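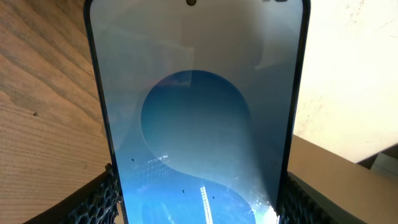 A phone between the mesh pads, seen from the wrist camera.

Clellance Two-Arm Recording Kit
Reviewed by Leena Rissanen

We bought this kit to collect examples for a policy that picks up a phone and passes it from one arm to the other. It cost $2,117 with the rail, both arms, the wrist cameras and the recording software. The leader arms you steer with are sold separately, and we already had a pair from Tikkanen that worked with it after a firmware update.

Assembly took me an afternoon. The arms bolt to a long black rail, and once the rail is down they keep their spacing. The manual is fine on the mechanical side and thin on the software. Rongrong Du did the camera setup and had to get the exposure settings from the user forum, because the defaults blew out anything near a white wall.

The grippers are the best part. The fingers have black honeycomb-textured pads that hold glass and metal edges much better than the smooth rubber on our old Asberg set. With a phone you still have to watch how far up you grab it. Hold it too near one end and it can turn in the fingers when the arm moves quickly.

Phone screens are hard on the wrist cameras. A lit screen reflects the room, and the reflections shift with every change of angle. We recorded with several wallpapers and with the display both on and off, so the model wouldn't tie the grasp to one picture.

Recording is simple. You press a pedal to start, press it again to stop, and then keep or discard the episode. On our first full day we kept 108 episodes and threw out 52. Most of the bad ones were my own steering. A few had dropped frames from a wrist camera, and the software only reports that after you save.

Cable routing needs work. The clips supplied are too few and too stiff, and the motor cables hang loose along the links. Buy a bag of soft ties before you start.

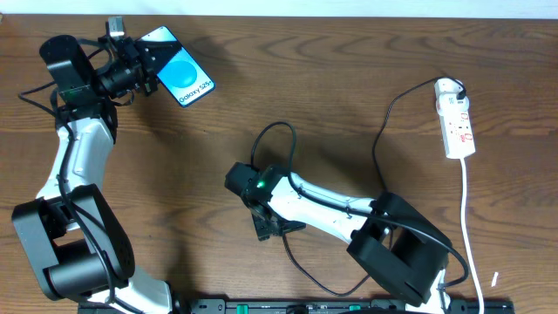 How many episodes do you need before training is worth trying?

For a single pick on one table, about 100 good ones gave us a policy we could learn something from. The handover needed far more, with the starting position of the phone changed each time.

Export works with the common training formats. The files are large, so plan your storage early.

I would buy it again for tabletop work with small, light objects. For heavier items I'd look elsewhere, as the wrist motors get warm over a long session. Four stars out of five.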